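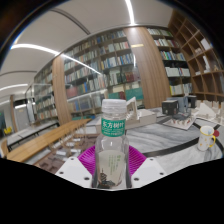
Unsweetened tea, the bottled kind, green band at the neck

Subject: Re: [beltcombe-tea] Cold brew, and whether it's worth the fridge space

On the list in July 2024, a member wrote:
> I've been leaving Mfaume leaf in cold water overnight and it
> comes out like a polite rumor. Do I need more leaf or more
> patience? The Etico pitcher says 10 hours. The Etico pitcher
> has been wrong before.

More leaf. Patience is what people recommend when they don't want to buy more leaf.

I use double what I'd put in a hot pot, and the broken grade from Gellilberg, which looks like floor sweepings and costs accordingly. It gives up its flavor overnight without a fight. Whole leaf takes its time and then sulks.

As for the pitcher, the mesh is too fine. Mine clogged by August last year and has held umbrellas ever since — small ones. A plain jar and a strainer will do.

If all this sounds like work, bottled unsweetened tea is perfectly drinkable, and I say that as someone with nearly 4,000 posts in the archive insisting otherwise. Please don't quote me in the FAQ.

Does anyone still have the old water hardness chart? The link in post 3,012 is dead.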